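4.2 Printed garments and the place of the fold

In the second part of the study we looked at how people fold T-shirts which carry a large print on the chest. In the first part the shirts were plain, and most participants from Plirnby folded them in the same way, sleeves first and then the body in half. With printed shirts the habits were less uniform. From the 132 households which returned our form, many wrote that they try to keep the print outside and visible, so that the shirt can be found in the drawer without opening it. Others said that they fold it inside, to protect the ink from rubbing.

We use the word "print crease" for a fold line that passes through the printed area. Such a line is easily seen on dark cotton, where the soft wrinkles of the cloth itself are less noticeable than a straight mark in a light-colored design. Figure 3 gives one case, a black shirt with a night landscape of mountains, where a faint vertical crease goes through the middle of the print.
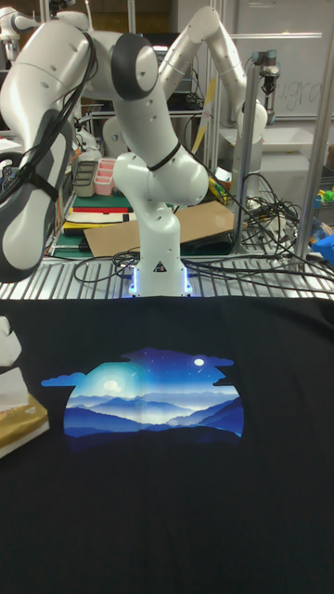
Figure 3. Black T-shirt laid flat, with a print crease in the mountain design.

Bleddyn Edwards objected to our term when he read the draft in July, and remarked that a line in the middle is only the result of folding in half lengthwise, so it should be recorded as a property of the method and should not be treated as a fault of the person. We accept this remark in part. The lengthwise half fold does put its line through any centered design. However, the folding in three which was taught in the Etthorpe sessions leaves the center of the chest free, and participants who knew both methods could choose between them.

For this reason we coded each shirt with two values, the method of folding and the position of the line in relation to the print. Shirts with a small print on one side of the chest were coded separately. In 11 cases the two coders did not agree on the method, and these shirts were left out of the comparison in Section 4.3.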